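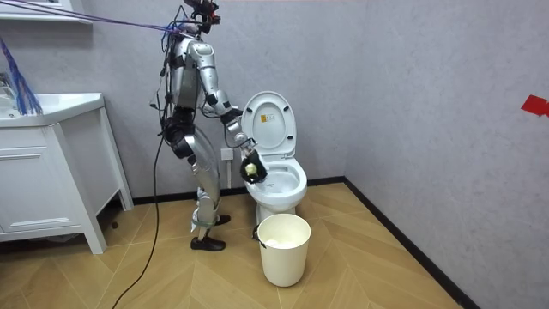
The robot at the toilet in our practice bathroom, on its overhead ropes, with a small ball held over the bowl.

Kakero household care project
Progress report to Wirance, second period
Prepared by the project team at the Boonchu workshop

Thank you for your patience while we put this together. The last report went to you when we had a bathroom and a great many plans, and it's a pleasure to write this one with some real hours of work behind it. It has grown a little longer than we intended (we say that every time), so if you are short of time the sections on numbers and on spending are the ones to read first.

Where we have got to

You'll remember that the grant is for teaching a humanoid a small family of bathroom chores by having a person guide it through each of them many times over, with the recordings then used to train it. We agreed on 500 usable demonstrations by the end of the funding, shared between brushing the bowl, lifting small objects from awkward places and some simple tidying. By the close of this period we had made 600 attempts, and 264 of them passed our checks and went into the set that counts.

We know that is a lower share than we suggested it would be when we applied. A good part of the shortfall comes from the first few weeks, when we were all still learning and kept everything running even when a session was clearly not going well. The share has been better in each month since, and we still expect to reach the 500, although more slowly than the original plan had it. There is more on this below, including the one request we have of you.

How the sessions run

Each demonstration is made by remote control. The operator wears a headset which shows the view from the robot's head and moves their own arms and hands, and the robot's arms and hands follow. A second person stays within reach of the stop button for the whole of the session and does nothing else. We did try having that person also keep the notes, and gave it up after a week, as the notes were thin and the attention was thinner.

We have three trained operators now. Two were with us from the start and the third joined after the summer, and it has been instructive to watch somebody come to it fresh. The advice we had been giving new people was to move slowly. Ours did exactly as they were told, and moved so slowly that the brush task took four or five times as long as it should and the recordings were full of long hesitations. What seems to help much more is for the person to do the chore with their own hands a good number of times first, on the same toilet with the same brush, and to talk aloud as they go. After that they put on the headset and tend to move at a sensible pace without being asked. We've rewritten our training notes around this and would gladly share them with your other grant holders.

Sessions are kept to forty minutes with a proper break after each. The arms get heavy, and so do the eyes, and we could see it in the data before the operators would admit to it themselves - the last few attempts of a long session were nearly always the ones we threw away.

The brush task

Most of our time this period went on the toilet brush, and we have grown rather fond of it as a problem. It looks like nothing much. Anyone who has cleaned a bathroom has done it while thinking about something else. For an operator working at a distance it is quite a different matter, as the handle is long, the bristles are springy, and what the hand does at one end is the opposite of what happens at the other. Push the hand left and the head of the brush goes right, with the rim acting as a sort of pivot whether you want it to or not.

Our first recordings were made with the right hand alone, the left arm parked out of the way. They were tidy enough to look at, but the body swayed whenever the brush met the side of the bowl, and the operator then spent the next moment or two correcting for it. It was one of our operators who began putting the left hand out for support, quite without thinking, just as one does at home.

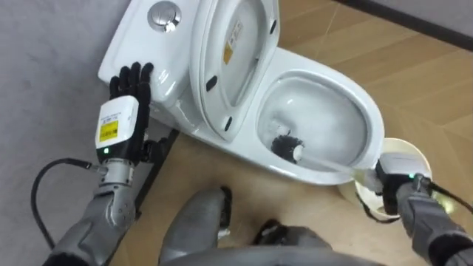 We talked for some time about whether to allow it. The argument against was that it makes each demonstration more complicated, with two arms to learn from instead of one, and a contact that may fall in a slightly different place every time. The argument for it was simply that the brushing got better. In the end we let each operator choose for a fortnight, compared the recordings, and settled on using the support hand for all brush work from then on. We have not laid down one exact spot for it. The rule is that the hand should be in contact before the brushing begins and stay there until it is finished, and that it should be an open hand with no gripping.

Whether this variety in the placing of the hand is a help or a nuisance to the training is a question we can't yet answer. The first training run will tell us something, and we will write to you when we have it.

Holding the brush gave us more trouble than anything else. The fingers are strong but they don't feel much, and a smooth round handle turns in them as soon as there is any sideways load. We tried several sorts of padding and built-up grips before we had anything the operators were content with, and we would still like something more lasting. A moulded grip is on order and should be with us by December.
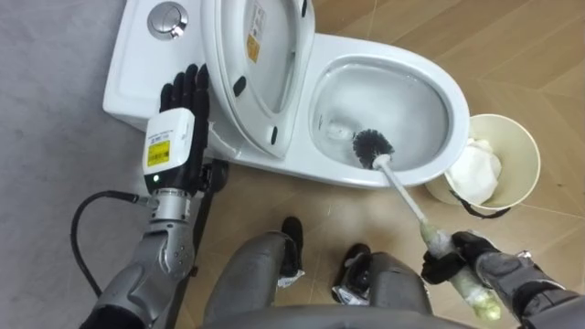 Brush in the right hand and left hand against the raised lid, seen from the head camera.

Small objects

The second strand is picking up and letting go of small things over and around the bowl and the bin. We use soft, light items for the most part, partly for the sake of the fingers and partly for the sake of the toilet. Progress has been steady here. Operators find it easier to judge than brushing, as the thing is either held or it is not, and a larger share of these attempts pass first time.

The difficulty is seeing. When the arm reaches down and forward, the hand itself covers the thing it's after in the head view, and the operator has to trust their memory of where it was. The fixed camera in the room has been a great help with checking afterwards, but it is of little use to the person in the headset, who can't comfortably look at two views together. We tried putting the second view in a corner of the headset picture. One operator liked it very much and another felt ill within minutes, so it is now a matter of personal choice.

Checking and what we discard

All recordings are looked through by someone other than the person who made them, using the Bokitz review tool. They mark the start and the end of the task, note anything odd and say keep or discard. Where they are unsure, the recording goes to a second reviewer. The commonest reasons for discarding have been the brush turning in the hand, a long pause in the middle, a cable catching on something, and a gap in the arm data of more than a few moments.

The cables deserve a sentence or two of their own. We re-routed them in the middle of the period and lost the better part of a week to it, but catches have been far less frequent ever since. They still need to be looked over before each session, and that check is now the first line on the morning sheet. The safety ropes overhead stay on at all times, and will do so for the remainder of the project.

We did consider keeping the poorer recordings and labelling them as such, so that the training could learn from mistakes as well. They are all stored, so nothing is lost by waiting, and we would rather not add another open question to the ones we already have.

Spending

We're within budget overall. Staff time is as planned. Repairs came in higher than we'd allowed, mostly for fingers and wrist parts, and the difference was covered from the travel line, which we have barely touched. The practice bathroom itself has needed very little - a new seat, some sealant, and a good deal of cleaning. Storage for the recordings is costing less than we feared, thanks to a more sensible way of compressing the video.

One request

We would like to ask for the end date to be moved back by 3 months, at no added cost to Wirance. At our present rate this gives us time to reach the 500 without hurrying the operators, and leaves room for a second training run should the first one show us that something in the recordings ought to change. A revised timetable is attached, with the staff costs spread across the longer period.

What comes next

The first full training run on the brush recordings begins as soon as the new grip has been fitted and we have a fair number of demonstrations made with it, as we don't want all of them to have been made with the old one. Alongside that we'll carry on with the small objects and make a start on the tidying, beginning with picking up paper from the floor and putting it in the bin. We have also promised ourselves a tidier spares cupboard.

You are very welcome at Boonchu at any time. Mornings are best, as the operators are fresh and there is generally something to see from half past nine, and if any of you would care to put the headset on and have a go with the brush, we'd be delighted to set it up.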